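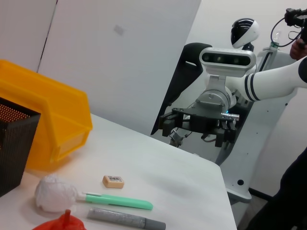 Geckos After Dark

Crested geckos wake up just as the rest of the house settles down, and that is half the fun! Laurinda Guerreiro of Butdale has kept them for 11 years, and she still pulls up a chair when the lights go out to watch her oldest female, Coutinho, climb the cork bark and lick her own eyes clean.

They are easy animals to please. A tall tank, plenty of leaves to hide in, a good misting at night - and a room that stays cool. Anything over 27 degrees Celsius is hard on them, so August is the month to watch.

We use cookies to improve your visit. Accept | Settings

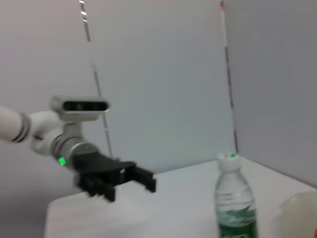

White arm with its green indicator light on.

Food is simple too. Most keepers mix a powdered fruit diet with water and add crickets once or twice a week. Signe Vik, who breeds them in Vestside, swears by mashed papaya as a treat (her youngsters come running for it).

Do go gently with handling. A scared crestie can drop its tail, and unlike many geckos it never grows a new one. Guerreiro lets hers walk from hand to hand, low over the bed, for a few minutes at most. Coutinho lost her tail years ago and climbs as well as ever.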